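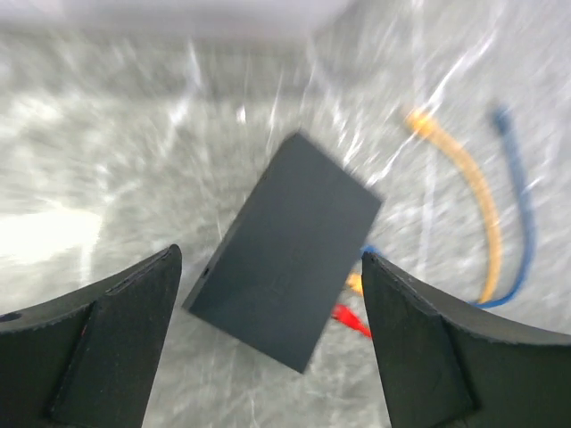
About Clidia

Clidia teaches robots to do small handling jobs by having people do the jobs first. We are a company of 18 and we work from two floors of a former printworks in Iltasden. Our customers are mostly firms that sort, pack or put together small goods, and a few university groups who need recordings made properly and on time.

We do not build robot arms. We buy them, fit our own fingers and wrist cameras to them, and spend most of our working day guiding them by hand or steering them from a desk.

What we do

A customer comes to us with a task. Usually it is something a person does without thinking: lifting a part off a bench and putting it in a tray, laying a cable to one side, turning a block so that the right face is up. We set the task up on one of our benches, our operators carry it out through the robot again and again, and the recordings are used to train the control software. Then we run the trained robot on the same task, see where it goes wrong, and record more of what it was missing.

A usual first order is 602 recorded runs of one task. The number comes from our first paid job, where the customer asked for 600 and we sent two extra, and it has stayed on the price list ever since. Some tasks need fewer. Tasks with soft or bendy items need more, and we say so before we quote.

Two ways of showing

We use two methods and will recommend one after seeing your parts.

The first is showing by hand. The operator holds a gripper with the same fingers and the same wrist camera as the robot, and does the job with it directly. It is quick, it needs very little space, and we can bring it to your site. It suits tasks where the way of holding the thing matters more than the force used.

The second is remote control. The operator sits at a desk and moves a small copy of the arm, and the real arm on the bench follows. It is slower and takes longer to learn, but everything that gets recorded is something the robot itself has done, within its own reach and at its own speed. We use this for tight spaces, for two-handed work and for anything where the arm might knock into its surroundings.

Many projects use both. We will often take a large batch by hand and then a smaller one by remote control.

How we started

Clidia was set up by Esi Odoi, who had spent nine years on packing lines, first as a line worker and later as a trainer of new staff. She had been lent to a robot trial at her old firm, where the engineers wrote down every movement the arm should make. Each time the parts arrived at a slightly different angle, the list had to be changed. She asked if she could just move the arm herself and have it remember. That trial ended, but she kept in touch with two of the engineers, and the three of them rented a room behind a tyre shop and bought a second-hand arm.

The first year was slow. The second year brought the Sitik contract, which was for sorting cables and small fittings into kits, and with it the money for proper benches. We moved to the printworks in August of the following year and took the upper floor two years after that.

Our operators

The people who steer the robots are employed by us, on permanent contracts, and paid for their hours and not by the run. We tried paying by the run for one month and the recordings got worse, so we stopped.

None of our operators had worked with robots before they came here. We have a former dental nurse, a sign painter, two people from catering and one who repaired clocks. What we look for is steady hands, patience and a willingness to say that a run was bad. Training takes three weeks. In the first week new operators only use the hand-held gripper, in the second they move to the desk, and in the third they work on a real task with an experienced operator beside them.

Nobody steers for longer than 40 minutes without a break. The work is tiring in a way that is hard to see from outside, and mistakes creep in well before people notice they are tired.

Every run is marked by the operator as good, usable or bad, and a second person checks a share of them. Bad runs are kept. Some customers want them, and they are useful when a trained robot starts making the same mistake.

Our fingers

We design our gripper fingers in-house and make them in the workshop on the ground floor. Most of our work uses a curved pair with narrow tips and a raised pad on the inner side of each. We have made wider ones for bags and very short ones for work inside boxes. If your part is an awkward shape, send us a few and we will try the fingers we have before we offer to make new ones.

The drawings for the standard pair are sent to every customer with the recordings, so that you can fit the same fingers to your own robots. If the fingers on your side differ much from the ones used in the showing, results tend to suffer.

The Hosseinzadeh bench

Our main bench is known in the building as the Hosseinzadeh, after the joinery firm that made it for us. It is built so that the top can be swapped in a few minutes. Robots that have only ever seen one surface get confused by another, so we change tops, lighting and clutter during a project on purpose. We leave loose items lying near the task as well, because most real workplaces have them.

If you can tell us what your own worktop looks like, we will try to include something close to it.

What you receive

At the end of a project you get the video, the recorded movements, the marks given to each run and a short written report on what was hard. The recordings belong to you. We keep a copy for up to 18 months in case you need a repair batch, and then delete it, or sooner if you ask.

We do not sell one customer's recordings to another. We do keep an open set of 478 runs on everyday objects, made in our own time, which anyone may use. Write to us for a copy.

Visiting and getting in touch

Visitors are welcome by arrangement. The upper floor has a lift, and there is parking in the yard behind the building. Please allow two hours if you would like to try steering an arm yourself, as the first half hour mostly goes on getting used to it.

For a quote, send a short description of the task, a phone video of a person doing it, and the size and weight of the parts. The arms we use most can lift 700 grams comfortably at full reach. For anything heavier, ask us first. We normally reply within three working days.

We also take on new operators twice a year. No experience is needed, and applicants are invited in for a paid half day at the benches before either side decides.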